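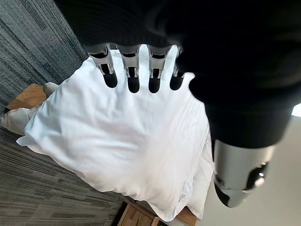

Teltby Robotics Club board > Student projects > Pillow grasping, wrist cam thoughts?

gripwrench
ok so we're 2 months into the soft objects project and pillows are killing us. five finger hand, wrist camera, task is pick up the top pillow off a stack and leave the ones under it alone. sounds easy. is not easy. white pillow on top of another white pillow, the segmentation just sees one big blob of white. log from tonight says 107 attempts this month and I don't even want to say how many were clean. any ideas welcome before the March demo. frame from the wrist cam is at the top

solder_moth
first thing I see is how much of the view the hand eats. whole top of the frame is basically black hand plus that giant thumb on the right. how is the model supposed to find the right edge of the pillow when the thumb is sitting on it

gripwrench
yeah thats the camera mount. Watkins bracket, its fixed, can't tilt it without reprinting

solder_moth
so reprint it??

gripwrench
printer queue is 2 weeks out, the drone kids have it

lowtorque
disagree that its the mount. you WANT to see the fingertips, otherwise you're closing blind. we ran ours with the camera pushed back last year and it was worse. hand in view is fine, just mask it out. the hand doesn't move relative to the camera so one mask covers most of it, then use joint angles for the fingers

solder_moth
masking doesn't give you back the pixels behind the thumb tho

lowtorque
no but you don't need every edge. you need one good edge. left corner of the case is sticking out over the carpet, contrast there is great. start from that

gripwrench
huh. we've been going for the middle every time. top down pinch

lowtorque
well theres your problem. middle of a stuffed pillow is the tightest part, fingertips just press it down and the thumb skids. grab a corner or the hem

benchpsu
middle pinch works if you press first and THEN close. we did it on the Solska course, press down, fabric bunches up between the fingers, then squeeze. needs decent force sensing

gripwrench
we have motor current and vibes

benchpsu
ok then no lol

kt_odometry
Question, are you training on anything or is it all hand written rules? Asking bc I have the same assignment for Solska and can't tell what counts as enough data

gripwrench
bit of both. segmentation is trained, the grasp is rules. 292 labeled frames so far, goal is 500. labeling pillow creases at 11 pm is not a hobby I recomend

kt_odometry
do you label the creases?? we only did outlines

gripwrench
we tried. the idea was that a wrinkle = slack fabric = good place to pinch. results so far are meh

lowtorque
I'd drop the creases. they change every time anything touches the pillow. outlines plus corners. corners are the thing

solder_moth
creases are the only texture you have on white cloth though. in that picture the wrinkles left of center are the clearest thing on the whole pillow. I'd keep them as an extra channel and not label by hand, just run an edge filter

lowtorque
edge filter on shadows. enjoy

solder_moth
works fine with even light. we did it

lowtorque
you did it on a towel

solder_moth
a WHITE towel

benchpsu
can we not do the towel thread again

gripwrench
lol. ok so about the light. one side of the pillow comes out bluish and the lower right goes kind of pink. is that messing with us? we threshold on color to split pillow from wall and the wall is this beige gray, pretty close to the shaded part of the second pillow

benchpsu
yes that will mess with you. lock white balance and exposure first, before anything else. auto exposure with a black hand taking up half the view is going to hunt all over the place

gripwrench
...its on auto

benchpsu
there you go

kt_odometry
could you just put a colored case on the top one? Or is that cheating

gripwrench
rules say plain bedding, as is. Plilitz round scores it on white only. asked already

solder_moth
depth then. pillow on top is higher than the pillow underneath, done

gripwrench
no depth cam on the wrist. budget was the hand

lowtorque
you can fake it. move the wrist sideways a little, take 2 frames, top pillow shifts more than the one under. crude but the seam between them should pop

gripwrench
ok that I can try tonight. plan so far
– lock exposure + white balance
– mask the hand
– go for the left corner, no more middle
– two frame shift for the seam
– creases go on hold (sorry solder_moth)

solder_moth
you'll be back

benchpsu
do the exposure one by itself first and rerun the old ones. if you change it all at once you won't know what helped

gripwrench
no time for one by one, demo is close

benchpsu
thats how we lost a whole weekend but ok

kt_odometry
pls post what happens with the corner thing, I'm borrowing it either way

gripwrench
will do. also if anyone has a spare Watkins bracket with a bit more tilt I'd take it, can pick up at the Teltby lab after 4 pm

lowtorque
got one, the short version tho. holes might not line up. dm me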